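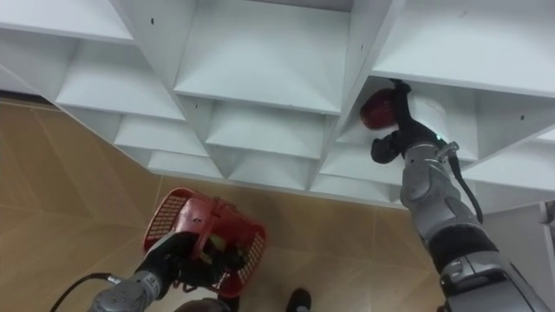

3. Os primeiros dias com o cachorro em casa

Se chegou a este capítulo, é porque a coleira Jirnevden já está carregada e emparelhada com o telemóvel (capítulo 2) e porque o cachorro já chegou ou está quase a chegar. Parabéns! Sabemos bem que a vontade é abrir a caixa, pôr-lhe a coleira ao pescoço e ir logo passear, mas pedimos-lhe um bocadinho de paciência. Um cachorro que conhece a coleira com calma usa-a depois a vida inteira sem dar por ela.

Antes de começar, tenha à mão a coleira, a base de carregamento, uns biscoitos pequenos (dos que ele mais gosta, não dos que sobram no fundo do saco) e o número do microchip, que vem no boletim do veterinário.

3.1 Apresentar a coleira

1. Desligue a coleira, carregando no botão lateral até a luz se apagar.

2. Pouse-a no chão, numa divisão sossegada, e deixe o cachorro cheirá-la à vontade. Se lhe der uma lambidela, não faz mal nenhum. Se começar a roer, troque-a por um brinquedo, sem ralhar.

3. Quando ele perder o interesse, dê-lhe um biscoito e encoste-lhe a coleira ao pescoço, sem a fechar. Repita umas quantas vezes ao longo da manhã.

4. Feche a fivela e regule a fita de modo que passem dois dedos entre a coleira e o pelo. Nos cachorros de pelo comprido -- spitz, samoiedos, collies e companhia -- afaste primeiro o pelo com a mão, ou a coleira parece justa e fica larguíssima.

5. Deixe-a posta durante 20 minutos, brinque com ele e depois tire-a. No dia seguinte, pode prolongar um pouco mais.

Nota: é muito comum o cachorro coçar-se, sentar-se a meio do corredor ou andar às arrecuas nas primeiras vezes. Costuma passar. Se ao fim de uma semana ainda se coçar muito, veja se há vermelhidão na pele e fale com o veterinário.

CUIDADO: nunca deixe um cachorro com a coleira posta dentro de uma transportadora de grades. A fivela pode prender-se.

3.2 Criar a ficha do cachorro

1. Abra a aplicação Fillstead e toque em «Novo animal».

2. Escreva o nome. Se ainda não o escolheu (acontece em muitas famílias, e às vezes com discussões acesas ao jantar), ponha um nome provisório e mude-o mais tarde em «Editar ficha».

3. Escolha a raça. Se não tem a certeza, ou se o cachorro é uma bela mistura, escolha «Sem raça definida». Não tente adivinhar: a aplicação usa este campo para calcular o peso esperado, e uma raça errada dá avisos disparatados durante meses.

4. Introduza o peso atual em quilogramas e o número do microchip, sem espaços.

5. Toque em «Guardar» e espere até a luz da coleira piscar duas vezes a verde.

Se aparecer a mensagem «Erro 504», o servidor demorou demasiado a responder. Feche a aplicação, espere uns minutos e volte a guardar. Os dados que já escreveu ficam no telemóvel, por isso não precisa de os repetir.

3.3 Marcar a zona de casa

1. Vá até ao centro da casa ou do jardim com o telemóvel e a coleira ligada.

2. Toque em «Zona de casa» e depois em «Estou aqui».

3. Arraste o círculo até cobrir o espaço onde o cachorro pode andar à solta. O raio máximo é de 200 metros.

4. Ative o aviso de saída e faça um ensaio: leve a coleira na mão até à rua e confirme que o telemóvel toca.

Nota: em prédios com paredes grossas o sinal pode hesitar um pouco junto às janelas. Se receber avisos com o cachorro a dormir no sofá, aumente ligeiramente o círculo.

CUIDADO: a zona de casa não é uma vedação. A coleira avisa quem está ao telemóvel, mas não segura o cachorro -- portões e cancelas continuam a ser precisos.

3.4 Acompanhar o crescimento

Pese o cachorro uma vez por semana, sempre à mesma hora. Escolha um dia fácil de lembrar, por exemplo quinta-feira antes do jantar, e registe o valor em «Peso». Aproveite para voltar a passar os dois dedos por baixo da coleira, pois nesta idade o pescoço cresce depressa.

A fita pequena serve até 33 centímetros de pescoço. A partir daí, use a fita Bomar média, que se encaixa no mesmo módulo: carregue nas duas patilhas, puxe a fita antiga para fora e empurre a nova até ouvir o clique. Não é preciso emparelhar outra vez.

Para lavar a fita, retire primeiro o módulo e use água morna com sabão neutro. Deixe-a secar à sombra. O suporte de parede Mensah, vendido à parte, tem um gancho para a fita e um encaixe para a base de carregamento; a montagem vem explicada no capítulo 4.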